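**From:** Araba Kyei
**To:** small-kitchens list
**Subject:** Re: Tablecloths vs. oilcloth for daily use

On the oilcloth question, Anitha Chowdary wrote:

> We are redoing the long table in the Amden community kitchen and I have been asked to pick a covering. The old oilcloth has cracked along every fold and it smells when a hot dish goes down on it. I am thinking of plain woven cloth instead, something that can go through the machine. My worries are stains, shrinkage and the cost of having enough of them. We use the table for four meals a week, plus baking in December. Has anyone on the list made the switch, and did you regret it?
>
> Also, if you hem your own, what do you do at the corners?
>
> Anitha

Anitha, we switched two years ago at the Pultach hall and I would do it again, with a few changes.

We started with six cloths and now have nine. Six was too few. With one on the table, one in the wash and one on the line, you would think there was plenty of slack, but two were always waiting for a stain treatment and one had been borrowed for something. If your kitchen runs four meals a week, I would start with eight.

Shrinkage was our biggest mistake. I bought 42 yards off the bolt from Acharya, cut it all the same afternoon and hemmed it before any of it had been washed. The first hot wash took nearly two inches off the length. They still fit, but the overhang at the ends is skimpy. Wash the whole piece first, hot, and dry it the way you plan to dry it later. Then cut.

Color matters more than I expected. We have three cream ones and six brown ones. The cream ones look nice for about a month. Tea, turmeric and beet all leave a mark that fades to yellow and stays there. The brown ones hide nearly everything except flour and candle wax, and flour shakes off. If I were buying again I would buy only brown, or a dark green if Acharya still carries it.
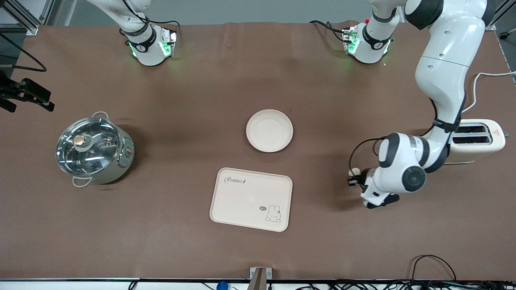 *Brown cloth on a work table, with the pot and toaster out.*

Wrinkles are a matter of taste. Ours come off the line and go straight on the table. Senthil Annamalai used to iron them and gave it up after the first winter. A damp cloth pulled tight and left overnight will be flat enough by morning, apart from the sharp fold lines. If those bother people, roll the cloths on a cardboard tube for storage. A fabric store will usually give you one.

For heat, the cloth is no protection at all. Oilcloth isn't either, but people seem to trust a thick fabric more than they should. We keep a stack of cork mats at the end of the table and a sign on the wall. If your tabletop is varnished, put a felt pad under the cloth. We didn't, and there is now a white ring near the window that won't come out.

On stains, our routine is:

- Grease: dish soap rubbed in dry, left for an hour, then washed hot.
- Tea and coffee: cold water right away, then the normal wash.
- Wax: scrape it, then brown paper and a warm iron.
- Turmeric: wash it and hang it in full sun. Repeat until you lose patience.

Skip fabric softener. It makes the cloth shed water for a week or two and spills run straight into people's laps.

For corners, I miter the two ends that people see and fold the other two square. A mitered corner takes me about twice as long. Whatever you do, use a hem of at least an inch. The narrow hems on our first batch curled after a few washes and two of them have come undone.

The total for our first batch was $476, counting thread and the felt we should have used and ended up putting on a different table. Crisóforo Bañuelos priced ready-made cloths from Pesteck for his kitchen and got a quote of $818 for eight, hemmed and prewashed. That is a lot more, but he doesn't sew and neither does anyone else there. Obinna Osagie may still have the Pesteck swatches if you want to feel the weight before deciding.

I can mail you a piece of our brown cloth that has been through two years of washing, next to an unused scrap from the same bolt. Send me a street address off list.

Araba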